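April 19, 2026

I said I would give the table method a fair try before making fun of it, so I gave it one. I have notes.

The method is Brenda Daza's. She picked it up from a newsletter, or a class, I was never clear on which, and since August she has been after me to stop treating the table as a place where mail goes to die. Her rule is that a table gets 5 things on it and no more. Something alive, something to look at, something to read, something to write in, and something small that holds other small things. That's supposed to keep a room calm. I asked her what happens to the sixth thing and she said there is no sixth thing. I have lived in apartments my whole life and there is always a sixth thing.

So the mail went into a bag, the bag went into the closet (cheating, I know, and I wrote it down so I can't pretend later), and the tabletop got wiped. It's a better table than I remembered. The grain has gone that honey color and I had forgotten, because I haven't seen the middle of it since we moved in. Houda Naciri gave it to us when she went abroad and she always swore it was worth 300 dollars. I never believed the 300. I believe maybe half.

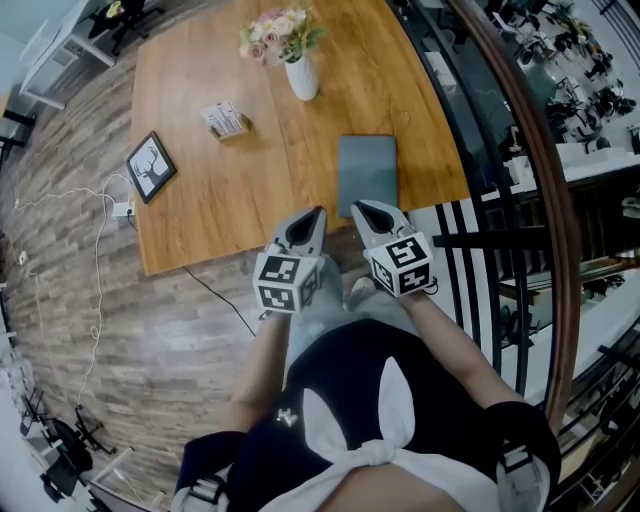
Table with the flowers at the back, deer picture off to the left.

The flowers were the easy part. Pink and cream, in the white vase, at the far side where an elbow won't find them. I'm suspicious of flowers on a table as a general thing. They look wonderful for the length of one visit and after that you are sharing your meals with something that drops bits. Patricio Bravo says you can stretch them by cutting the stems every other morning and changing the water. He also says that about haircuts, the part about every little bit helping, and he has not had one in a while. Still, I put it on the list to cut the stems. We'll see how long that lasts.

The deer is harder to defend. It's a white deer head with antlers in a black frame, and it has been waiting for a nail longer than I want to admit. Brenda thinks lying a picture flat on a table is fine, even "relaxed." I think a picture lying flat is a picture you haven't hung up yet. I tried it at the left edge, where at least you come upon it as you walk in. The antlers do look good against the pale background, I'll give it that. Cristóbal Zapata offered to come over with a drill and I said yes much too fast, so now he thinks I don't own one. I don't.

The little white box with the cards is the thing I would have thrown out. I kept it for one practical reason, which is that the cards were in three drawers before and now they're in one box. They stick up out of the top, so the lid is no longer part of anyone's plans. I meant to sort them by who they should go to. I read two and then quit, because one was from Yee-man Choi and I never answered it, and that's a letter and not a tidying job.

Then the writing thing and the reading thing. Here I think the method falls apart, and I told Brenda so on the phone. If you put out something to write in, it has to be open or you won't write in it. If it's open, it takes up the whole right side of the table and you can't set down a plate. She said then I should close it when I eat. I said then it's closed, and I'm back to not writing in it. We went around on that for longer than it deserved. Her voice gets very patient when she thinks she's winning.

Lunch was soup, eaten standing at the counter so as not to disturb the calm table. I would like that noted under costs.

The afternoon was mostly an argument with myself over the cables. Nothing in Brenda's rule covers the floor. You can have the most restful tabletop in the county and there's still a white cable looping over the planks by the table leg and a black one going its own way underneath. I priced one of those cable boxes, a Fludar, and one called a Pudura that looks like the same box with a rope handle. Both of them promise a "clutter-free home," and both of them are one more object on the floor. I closed the page. The cables can stay until somebody trips, and going by the record that will be me.

I also looked up the Flisatico organizer that Brenda keeps on hers. It's a tray. People in the reviews say it changed their mornings. I don't see how. The Durán one is a tray as well, a darker tray, and costs more for being darker. If I want a tray I have a baking sheet.

What I did do was try the writing side the way she told me, open and ready, and leave it like that for a while to see whether I'd go near it.

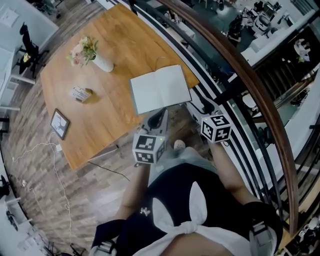

Blank pages, one corner hanging over the side.

Not a word in it, as of tonight. I'm writing this in the old diary, on the couch, with my feet up, where I have always written it. I think that tells me something about furniture and habits, and what it tells me is to leave mine alone. The corner of the notebook over the edge also bothers me every time I go past. Brenda would say push it in. If I push it in, it crowds the rest, and the rest is already a vase and a stack and a picture, which for a table this size is plenty.

All right, the fair part, since I promised one. The room does look bigger. I noticed it coming back from the hall with the laundry and I was annoyed to notice. The pink in the flowers picks up when the light comes over to that side, and I sat down at the table on purpose, with nothing to do there, which I haven't done in months. I drank a whole cup of tea. I found the scratch from the time Houda dragged the sewing machine across it, or I think it's that one, and I was glad to see it.

But I don't trust a method that works on the first day. Everything works on the first day. The diet works, the new alarm clock works, the bag in the closet is out of sight and so the mail is handled. Ask me when the bag is full. Ask me when the flowers have gone over and there's nothing alive on the table except me, looking for the electric bill.

Brenda called again after supper to find out how it went. I said it went fine. She wanted to know if I felt calmer and I said I felt like a person whose mail was in the closet. She laughed, but she also said to give it 3 weeks, and I said two, and we left it there.

To do: stems. Nail for the deer, ask Cristóbal what size before he decides for me. Answer Yee-man, properly, more than a card. Get the electric bill out of the bag, it's near the top I think, it had the blue stripe.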